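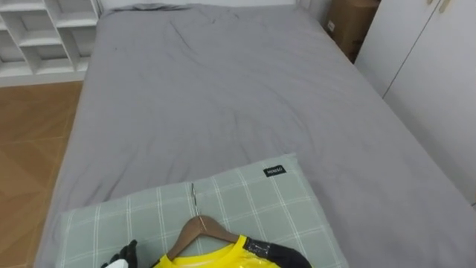 *A lemon yellow shirt, still in its clear cover, on a checked pillow.*

## The Bed as a Table

My grandmother had no wardrobe. She had a bed, and before every journey the bed became her table. She put each piece of clothing flat on it, walked one time along the side, and took half of it away again. I thought about her often while I was visiting homes in Farkside for this article.

Giang Châu rents a room above a bakery on Ridalley Street. She works in alterations, and she is strict about yellow. "Yellow shows everything," she told me. "Make-up, coffee, the grey from a dusty rail." So her bright shirts stay in their plastic until the morning she wears them, and she never lays them on a dark blanket that can leave fluff. A pillow with a clean cotton cover is good enough.

I asked if the plastic is bad for the cloth. For a few weeks, she thinks, it does little harm. For a whole winter she would change it for a cotton bag, and she has a pile of these, sewn from old sheets.

Hangers are a bigger subject. Lungile Fourie, who runs the small laundry Trultasitz, has 169 wooden ones behind his counter and lends them to regular customers. He prefers wood for anything with a shaped shoulder. When he packs a shirt for travel, he leaves the hanger inside until the last moment and lays the hook away from the collar, so the metal does not pull at the neckline.

His other habit is to make the bed first. He pulls the sheet with both hands, from the foot end to the head, and only then brings out the clothes. It takes him 2 minutes. On a plain grey sheet, he says, a colour is easy to judge, and a missing sock is easy to notice.

Giang does it in the opposite order. She puts out the clothes, moves them to a chair, makes the bed, and brings them back. I told her this seems like double work. She agreed with me and went on folding a pair of trousers for her trip to Ninh in July.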